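The Second Life of a Check

The first thing Hermine Pfister does when I walk into her mill is put a piece of cloth in my hand and tell me to pull it. Hard, she says. Harder than that! I pull until my knuckles go pale, and the stuff gives a little on the diagonal and then springs back as if I'd insulted it.

We are in Mirnen, a valley town with one bakery, two bridges and a river that runs fast enough to have powered looms for most of its history. The mill makes broken checks, the family of patterns that includes houndstooth, puppytooth and a dozen local cousins with no English name at all. I had come for an afternoon and ended up staying six days, mostly because every time I thought I understood how the thing was made somebody would show me another drawer.

Houndstooth is one of those patterns everyone knows and hardly anyone can draw. Try it. You'll get the square part down fine and then the little points will go wrong, because they aren't really drawn by anybody. They come out of the weaving. Take four dark threads and four light ones, repeat that across the loom, then do the same thing in the other direction and weave it in a simple two-over-two twill. The diagonal line of the twill runs into the blocks of color and drags their corners out into teeth. That's the whole recipe, and I find it thrilling that something so jagged and lively falls out of counting to four.

Herdsmen were wearing versions of it long before tailors got interested. Lowland Scotland has the best-known claim, with the wool cloaks shepherds wore on the hills, and from there it went to country jackets, then city suits, then (by way of the Paris fashion houses) to handbags, shoes and coats with enormous collars.
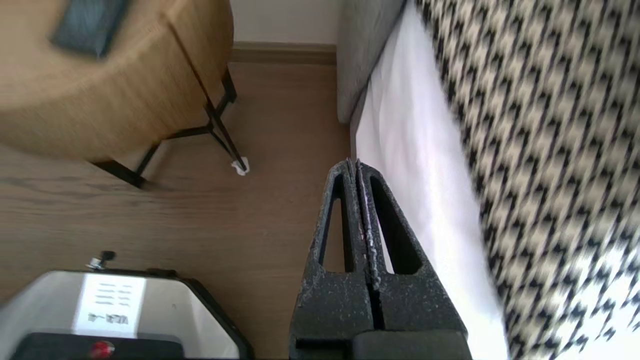
Scale is what changes everything with a check, and Pirmin Gisler, the mill's designer, could talk about scale until the lamps go out. A tooth the size of a lentil turns to gray across a room. Blow it up to the size of a hand and it starts to look like birds, or torn paper, or a puzzle. Color does nearly as much work. The sharp black and white that most of us picture is hard on the eyes over a big area, so on a bed people tend to be happier with black and cream, like the houndstooth throw here, where the pale half of the pattern has a bit of butter in it and the dark half seems to relax too. Gisler keeps 13 creams on a ring of yarn ends and can tell them apart in the dusk, which I saw him do, twice, for a bet.

His own favorite is a cloth the weavers call Bastard. It began as a threading mistake one August, when the dark and light ends were set up in uneven groups and the teeth came out leaning, some fat, some thin, like handwriting. The foreman wanted it cut off the loom. Pfister's father wanted it on his sofa. It has been in production ever since, and I love it past all reason.

The looms are slow, wonderful brutes. Fabian Holzer looks after them, and he let me stand beside the oldest one while it was being threaded, which means drawing about 2,000 ends through their heddles by hand with a thin hook. One wrong end and a line of crooked teeth will run the full length of the bolt. Holzer finds these by touch. He walks along with his palm flat on the web and stops, and there it is.

Afterward the cloth goes downstairs to be washed, and this was the part I hadn't expected to enjoy. Raw off the loom it's stiff and a bit greasy, and the pattern looks almost too crisp. An hour in warm water and the wool fibers grab hold of each other, the edges of the teeth blur by a hair, and you suddenly want to wrap yourself in it. Mateja Georgiou runs the wash room. She takes a 60 centimeter square out of every batch, dries it flat and measures it again before she'll let the rest go up for pressing.

If you own an old piece, her advice is to leave it alone as much as you can. Air it on a damp day. Brush it in the direction of the nap. Moths like dirty wool far better than clean, so deal with the gravy stain before you put it in a trunk for the summer.

On my last morning Pfister opened the pattern books, huge things with marbled covers and swatches glued in so thickly that they won't close. We turned pages until lunch. Near the back of one was a tiny green and rust check with the price still penciled next to it and a note in the margin, in her grandmother's hand, saying the customer had sent it back for being too cheerful. She's putting it on the loom again this fall.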